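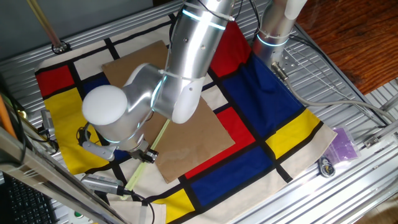
Ticket 76 – left arm drops thin sticks
Opened by: Berenice Cuautle
Status: fixed, watching

Wednesday, 6 pm. The left arm closes on the stick, lifts it, and lets go partway up. Fat markers are no trouble at all. Grip force was set to 40.

6:40 pm. Raised force to 100. Worse! The stick squirts out sideways.

7:15 pm. Back to 40 and stuck thin rubber on the inside of both fingers. Much better – the stick only turns a little now.

8 pm. Higinio spotted that the arm starts its lift while the fingers are still closing. Added a 300 ms wait after the close command. Ten clean lifts in a row, and I may have cheered. Love this arm!

To do: same wait on the right arm, then try the stick flat on bare cloth.

Comments

Mirela Dantas: Which rubber? Mine peels after a day.

Berenice Cuautle: Bike tube, cut thin, with contact glue. Rough up the fingers first.

Tonantzin Beltrán: The wait fixed mine too – thank you!!

Recent tickets
75 – Right arm slow to home
74 – Wrist cable snags on full turn

Grulcombe Shared Workshop | Contact | Back to top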